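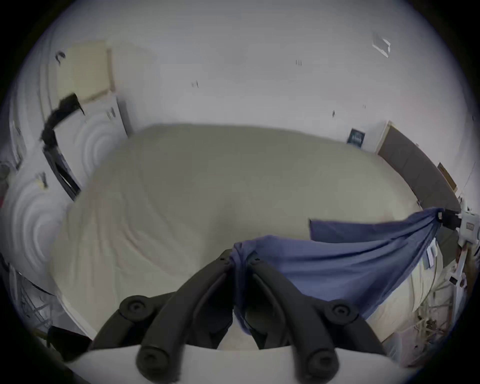
News > Press releases > Lakeo

Lakeo opens second phase of household cloth-handling data collection

HALLGATE, December – Lakeo has begun the second phase of Dratcombe, its program for recording demonstrations of everyday cloth handling in furnished homes. The recordings will be used to train a manipulation policy for two-fingered robot hands.

Demonstrations are made with hand-held grippers. An operator carries out the task directly, and a wide-angle camera on the tool records the fingers, the material between them and the surrounding room. No robot arm is needed on site. Tasks in the present phase include picking up a cloth by one end, stretching it between two grip points over a bed, laying it flat and folding it.

The first phase produced 500 accepted demonstrations, all recorded on a single bench at the Hallgate workshop. Policies trained on that set performed well on the bench and poorly elsewhere, particularly where the cloth hung in a deep fold or the surface beneath it was close to it in color. The second phase therefore moves to bedrooms and other lived-in rooms. Rooms are recorded as found. Operators do not clear shelves, change wall fittings or add lighting.

Each session lasts 90 minutes, including calibration. Operators check finger travel at the start and again at the midpoint, and a session is set aside if the two readings disagree. Individual demonstrations are limited to 45 seconds. Attempts in which the cloth slips or is gripped in the wrong place are kept and labeled separately, as they are used to train the recovery behavior.

Thin fabrics receive the most recording time. They wrinkle at the grip point, sag between supports and often hide their own edges from the camera, and the first-phase policy regularly closed its fingers on a fold when it had been asked for a corner. Heavier items such as towels will follow once the thin-fabric set is complete.

Björklund, which supplies the annotation software, will mark grip, release and contact events in every recording. A portion of the files will be annotated twice by separate staff to measure agreement. Recordings that show a person's face or readable personal papers are removed before annotation.

Lakeo plans to record in 252 rooms during this phase. A held-out group of rooms will be reserved for evaluation and will not appear in training. Results from those rooms will be reported separately from results on the workshop bench.

Householders taking part receive a written description of the tasks before the visit and may withdraw their recordings at any point up to the start of training.

Contact: Lakeo press office, Hallgate | © Lakeo | Back to top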